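Lavell G2 parallel gripper for bin picking

The Lavell G2 is an electric two-finger gripper for small and medium robot arms. It is meant for picking mixed parts out of a bin or tote, one at a time, where the parts lie at odd angles and often touch the walls. It is sold as a bare gripper, as a kit with flange and cable set, or as a loan unit for a trial in your own cell.

We sell three other grippers that will also pick from a bin, and customers ask us which one they need. Most of this page deals with that question. The last part covers mounting, cabling and what comes in the kit.

What it does well

The G2 has a narrow body. Most electric grippers we have handled are widest just behind the fingers, at the point where the bin wall gets in the way. On the G2 the motor sits back toward the flange and the finger carriers are slim, so the fingers can go down beside a part standing against a wall. You still need some clearance, and the arm's own wrist will often touch the bin before the gripper does. Check this before anything else.

Grip force is set in software and can be changed between one pick and the next. For a bin with soft and hard parts mixed together this matters a great deal. The controller reports finger position after each close, and a pick that closes fully on nothing is flagged as a miss. A pick that closes on the wrong part is not flagged. The gripper has no way of knowing what it is holding unless you give it an expected width and a tolerance.

The fingers are plain steel blanks with a two-screw mount and a locating pin. They come off with one hex key. We supply flat pads, grooved pads for round stock and a long thin set for deep bins. The long set flexes under load and we don't recommend it for anything heavy or for parts that need to be placed accurately.

What it does less well

It is slower than a pneumatic gripper of the same size. If your parts are all alike and arrive in a tray, buy the Saithong air gripper and save the money.

It does not like flat parts lying on a flat floor. Two fingers need something to go around, and a thin plate on the bottom of a bin gives them nothing. The fingers will scrape the floor looking for an edge, and sooner or later you wear the tips. A suction cup is the better tool for this. We have customers who run a cup beside the G2 on the same flange and choose between them in the program.

It is not sealed. Light dust is fine. Coolant is not.

How we compare grippers

Gwenaël Hervieu runs the comparisons in our shop. Each gripper gets the same bin, the same arm and the same set of parts, and the parts are tipped in again after each round so that no gripper gets an easier start. A round ends when the bin is empty or when the program gives up on what is left. We tip, run, write down the misses, and tip again. The full series for each gripper is 2,000 picks, spread over several sessions in September.

The parts are chosen to be awkward. There are blocks, bent pieces, a few shafts with a wide end, and some flat scrap. We don't use a shaker or any other means of loosening the pile, although many customers do and their results will be better than ours.

The bin is metal, and it is clamped down. A bin that slides when a finger touches the wall will hide a lot of bad picks, and your camera calibration is gone as well.
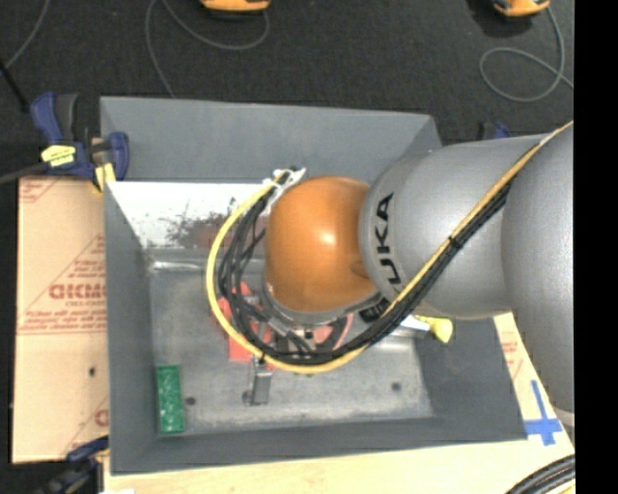 Trial bin with the KUKA arm over it. Clamps hold the bin at its edge.

The cables take more planning than people expect. In a bin cell the wrist turns a long way to reach parts near the walls, and every cable going to the tool has to make the same turn. Leave a wide arc around the wrist and tie the bundle down further back along the arm. If the arc is too tight, the connector at the tool end takes the strain. If it is too loose, the loop drops and catches on parts. We run the arm by hand through its worst poses, slowly, and watch the cables the whole time before we let the program loose.

Results, in short

Out of 2,000 picks, the G2 missed 214. Most of the misses were flat pieces and parts lying tight in a corner. We counted a miss whenever the arm came up with nothing, or dropped the part before it had cleared the bin wall. Picking up two parts together was counted separately and is in the data sheet that comes with the trial unit.

The Zirireck three-finger gripper did better on round parts and worse on everything near a wall. It is a wide gripper and it spends a lot of time in the middle of the bin. When the middle is cleared, it starts refusing picks. For a large, shallow bin with round parts we would choose it over the G2.

The Saithong air gripper was the fastest of the lot. It closes at one force, set with the regulator, so we had to choose between crushing the soft parts and dropping the heavy ones. In a bin of one kind of part this problem goes away.

The Zirireck suction head was the only one that handled the flat scrap with any confidence. It did poorly on bent pieces and could not lift the shafts at all.

We do not publish a single score. The order changes with the parts, and a table with a winner at the top would send some of you to the wrong gripper. Send us a box of your own parts and we will run them.

Mounting

The G2 bolts to a standard round flange. The adapter plate in the kit covers the common small-arm pattern; for larger arms we make a plate to order, and we need the arm's exact model and flange drawing to do it. Please don't send a photo of the flange with a ruler. We have tried to work from those and got it wrong.

Set the tool center point after the fingers are mounted, and set it again each time you change finger sets. Enter the real payload, with the adapter plate and the cables included. Leaving the plate out is a common mistake and shows up as false collision stops when the arm moves quickly.

Start with the speed low and the bin nearly full. A full bin is easier. Problems show up when the last few parts are lying on the floor and against the walls, so let the first trials run all the way down before you judge anything.

Camera and controller

The gripper will work with any bin-picking software that can send it an open, a close, a width and a force. We test with Gestora, which talks to the G2 controller over Ethernet and has a ready-made driver for it. Other packages need a short driver, and the command list is printed at the back of the manual.

Place the camera so that it can see down all four walls. A single camera will usually lose something behind the near wall, and shiny parts on a shiny floor are hard for any camera. A dull coating on the bin floor helps, but it wears off where the fingers touch, so plan to renew it. If the arm blocks the view, move it aside before taking each image and accept the lost time.

In the kit

Gripper body with 2 flat fingers and 2 grooved pads
Controller with power supply
Adapter plate, screws and locating pin
Tool cable and Ethernet cable
Hex key
Printed manual

The long fingers, the combined suction bracket and spare pads are ordered separately. Bin, clamps and camera are not included.

Trial units

A trial unit goes out with the full kit and the long fingers. You pay shipping both ways and for any finger tips that come back worn past the mark. If you keep the gripper, the shipping is taken off the price. Tell us what arm you have and the inside depth of your bin when you ask for one – we will check the reach first and tell you if it won't fit.

Comments (4)

tmorrow_cells
Does the miss count include the ones where the gripper closed on two parts? We get a lot of doubles with small brackets and they cost us more time than the misses.

Gwenaël Hervieu
No, doubles are on their own line in the data sheet. If you set an expected width with a tight tolerance the controller will catch many of them, though it won't help when the second part is just hooked on.

packline_ro
We have had the G2 on a deep tote for a while now. Agree about the long fingers. We cut them down and they stopped flexing, but then the wrist hits the tote on the far side. Ended up buying a shallower tote.

J. Abernethy
Is the plate for larger arms the same price as the standard one? I can send the flange drawing – no ruler, I promise.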